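The police log in our town gets posted every couple of weeks, and I read it the way other people read box scores. I know that's not a great habit. The latest one has a theft from the parking lot behind the Dokbridge shopping center: someone walked off with a bicycle, the log says, and was "quickly located thanks to community cooperation." The bike was worth 34 dollars, according to the same log. I'd love to know who came up with that number.

I'm not against the police finding a bike. I'm against how every entry now reads like a press release. Back in November there was a string of car break-ins on the Nollmont side, and we got three lines on it. The bicycle got 10. Guess which one had an arrest at the end.

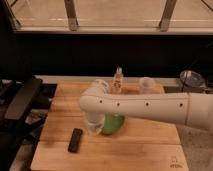
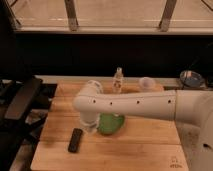 My other complaint is the new online reporting form, which the city bought from an outfit called Prolline. You fill it out when something gets stolen and it's too small for an officer to come by. I tried it after my side mirror was knocked off outside Soriano Bakery. It asks you to describe any damaged surface, and the choices are metal, glass, fabric and "other." If somebody took a hammer to a light wooden tabletop like the one in those two pictures, you'd be stuck with "other" and a comment box that stops taking letters halfway through your second sentence. Then it gives you a case number. Mine was 2169. I have not heard a word about it – not even an automatic email.

The city says the form "frees up officers for serious calls." Maybe so. I'd like to see what happened to the reports, though, and the log doesn't include them. A mirror reported online doesn't show up at all as far as I can find. So when the next yearly summary says petty crime is down, I'm going to want to know if they counted the forms.

I asked that at the front desk and was told to submit the question online.

Recent posts
Who decides what goes in the police log?
The Nollmont break-ins, three lines at a time
Parking tickets and the broken meter on my street
Another camera on another pole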